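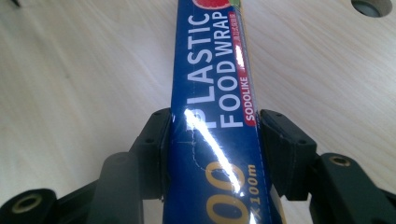

Why not just teach the robot directly, one of the other visitors wanted to know, if the robot is the one that has to do the job in the end? Asked before the demo had even properly started. The answer from the Sendico side was that a person with a gripper in hand is quicker, doesn't need a robot in the room, and can do it on any table you like. The visitor said fine, but then the person is doing it with a person's arm, and a robot doesn't have one. Nobody had a quick reply to that. I wrote it down and it ended up being what most of this report is about.

Visit Report: Sendico Open Day, Drelton
Intro to Automation, Sestonley Technical College
Group project, part 2 (part 1 was the reading summary)

1. Where we went

Sendico open day, their Drelton site. There were 3 of us from the group, the others had lab. We took the early bus and still missed the welcome talk, so if the company history was in there we don't have it. The handout covers some of it but it's mostly about warehouse shelving which is the other half of the building.

The demos were in room 121, end of the long corridor past the loading doors. Small room, too many people in it. You had to shuffle forward to see the table and then shuffle back out so somebody else could. We went around twice.

2. What we were supposed to find out

From our proposal:

How does a company collect examples of handling work for a robot to learn from
What kinds of objects are hard and why
Could any of it be done in our lab with the equipment we already have

We got a decent answer on the first, a partial one on the second. Third one see section 6.

3. The demo

The tool is a two-finger gripper you hold. Black arms, black finger pads, a camera looking down over the fingers. You close your hand and the fingers close. They call it the Skála, at least that is what was on the sheet by the door, and one person just called it "the hand grip" the whole time.

The job was kitchen stuff. Pick up a thing, move it, put it down, let go. It sounds like nothing. The carton of plastic food wrap is the one I spent the most time on (blue, 100 m roll) because it's long and narrow, and where you take hold of it matters a lot. Held near the middle, with a pad on each side, it looks easy. Take it near one end and the other end wants to swing down. The demonstrator did it at the end on purpose to show us and yes, it swung.

Each try is one recording. Start with the gripper away from the object, go in, grip, move, release, back off. Then put the thing somewhere else and go again. They said a bad one gets kept sometimes, marked as bad, and sometimes just thrown out, depends what the customer asked for. I asked who decides what's bad and was told there's a written guide. We didn't get to see the guide.

Visitors could try. I did. My first grab was crooked, so the box turned between the pads when I lifted. Second one better. It's weird how much you want to use your other hand. I kept reaching in with it and you're not allowed, it spoils the recording. The demonstrator said new people take over 12 minutes before they stop doing that. Felt longer.

4. What makes an object hard

Notes from standing there plus what we were told. Not in any order.

Shiny surfaces. A glossy carton throws back the light and then part of the printing washes out to white in the camera view. On the food wrap you lose part of the P in PLASTIC and part of the big yellow numbers. A person doesn't care, you know it's the same box. We asked if the software cares. Answer was "less than it used to." They don't try to get rid of glare, they want some recordings with it and some without.

Long things. See above. Also the long thing leaves the camera view at the ends, so the system only sees the middle part and has to work with that.

Soft boxes. Cardboard gives if you squeeze. With a roll inside it gives less. We asked how hard the grip should be and there isn't a number, you close until it holds. Which is a problem for our writeup because we wanted a number.

Same color as the tool. We didn't see this one tried, only heard about it. Black object, black pads, hard to tell where one stops. A blue box on a pale wood table is about as easy as it gets for contrast, so the one we watched most was maybe not a fair test. Should have asked to see the hard one. Next time.

Things with a right way up. The carton has a printed side and a perforation for tearing. For just moving it, doesn't matter. For opening it and pulling wrap out it would matter alot, and that is a different task they didn't show.

5. Back to the question from the start

So the arm thing. We talked about it on the bus home and disagreed.

One side: it's a real problem. When I tried the gripper I twisted my wrist and leaned over and moved my feet. A robot bolted to a bench can't lean or take a step. So some of my good recordings would be no use to it, even though the grip was fine.

Other side: the camera only sees the fingers and the object. It doesn't see my feet. If the robot can get its fingers to the same place in the same way, who cares how I got mine there. And if it can't get there you filter that one out after.

We asked about it again on the second time around the room, and Sendico's answer was more or less the second side, plus they tell their people to keep the elbow in and stay put when they can. I noticed the demonstrator did stay in one spot. I did not.

I still think the first side has something. If you filter out everything the robot can't reach, you should know how much that is, and we didn't get a figure for it. Put down as an open question for part 3.

6. Could we do it at Sestonley

Sort of. We have the bench and the webcam. We don't have the gripper. The print lab could maybe do the finger pads and arms, they're blocky enough, but where the arms take screws there are brass threaded inserts set into the arms and our printer people will want to know what size. I forgot to ask. Emailed Sendico after, no reply yet at time of writing.

What we propose instead for part 3:

Kitchen tongs with the webcam strapped on top. Cheap and ugly.
A few objects from the same kind of list, a wrap carton for sure.
3 ways of gripping each one: middle, near the end, crooked on purpose.
Write our own guide for what counts as a bad try BEFORE we start, and see if we can all stick to it.

No learning part. We don't have the time or the computer for that in one term. Only the collecting. I think the collecting is enough, half the arguments on the bus were about what counts as a good try and we hadn't even recorded any.

7. Problems with this report

We missed the talk. Notes are from memory in places because my pen died in the corridor and I typed the rest on my phone. We only tried the gripper for a few minutes each and one of us didn't get a turn. Everything about customers and the guide is what we were told, we couldn't check any of it.

Also the room was loud, so if a quote is a word or two off, sorry.

8. Still to do

Get the insert size
Ask if the guide can be shared, even a page of it
Find tongs that close flat (the cafeteria ones don't, already checked)
Book the bench for December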